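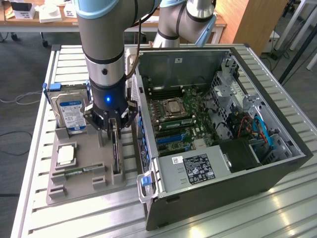 Business > Electronics > Recycling

Brillgate to raise drop-off limit for old computer equipment

Households in Rarkton will be able to leave up to 18 items of computer equipment per visit at the Brillgate recycling depot beginning in February, the company said. The current limit is six.

The change applies to desktop computers, loose hard drives, circuit boards and power supplies. Monitors and printers remain subject to a separate fee. Businesses must continue to book a collection and complete a transfer form for each load.

The depot took in 271 tons of electronic equipment last year, according to figures supplied by Brillgate. Processors and memory modules are sorted by type and sold to Awad, a refiner that recovers gold and copper. Hard drives are handled separately — drives that pass a surface test are erased and resold, and the remainder are shredded.

By using our site you agree to our use of cookies. Manage preferences

Manju Agarwal, operations manager at the depot, said 34 percent of the drives received last year were fit for resale. The most common grounds for rejection were bad sectors and damaged connectors.

Residents are asked to remove batteries from laptops where the design allows it. Swollen batteries should be handed to staff at the gate and must not be placed in the bins.

Owners who want proof of data destruction can request a certificate listing the serial number of each drive. Certificates are issued by Ernisa, the contractor that operates the shredder, and are mailed within two weeks. The depot closes to vehicles at 4:30 p.m.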